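Two nights in Plulgate, without a car

In May I had a few free days and I decided to go to the sea. I do not drive, so every holiday for me begins with the bus timetable. From Clinden there are two buses a day to Plulgate, one very early and one after lunch. I took the second. The ticket is bought from the driver and he does not like large bills, so I recommend bringing small money.

I stayed at the Marchand, a small hotel on the street behind the promenade. I chose it for the price and for the distance to the beach, which the website gives as 200 meters. I think it is a little more if you have a suitcase, because the straight way goes down the stairs and with wheels you must go around by the church. My room was on the third floor. There is an elevator, but it stops at the second, and the last stairs you do by foot. The bed was good and the window closed well, and for me these are the important things.

Breakfast is served from seven thirty. Bread, butter, two kinds of jam, boiled eggs, and a cake that changes every morning. The coffee comes from a machine and it was too weak for me, so on the second day I asked if it is possible to have it stronger. The lady made me one in the kitchen, in a small pot, and it was very good. If you stay there, ask.

The room also had a corner for cooking, with one electric plate and a small refrigerator. In the evening I did not go to restaurants. I bought food at the market and ate by the window – it was too windy for the balcony.

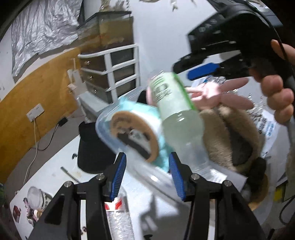 A plastic bottle, a pink rubber glove and other small things.

On Tuesday I walked to Tukel. It is the old fishing village on the other side of the headland, and the path follows the cliff almost all the way. I had read that it is an easy walk. I would say it is easy if you are used to stones. After the lighthouse there are 300 steps down, and I was thinking the whole time that later I must go up again. In the village there is one café, one shop for fishing things and a chapel that was locked. I sat on the harbor wall, ate my sandwich and watched a man painting his boat. It was the best hour of the trip.

I had forgotten to check the return bus, which in that season does not run in the afternoon. So I went up the 300 steps after all, slowly, with many stops to admire the view.

The beach in Plulgate itself is long and the sand is gray and fine. In May the water is still cold. Some people were swimming, I went in to the knees. The umbrellas were not yet put out, and you could sit where you wanted.

Next time I would stay three nights and bring better shoes. I would also ask for a room on the second floor. The hotel keeps the same price until the middle of June, and after this it goes up a lot, so I will try again to go before the summer.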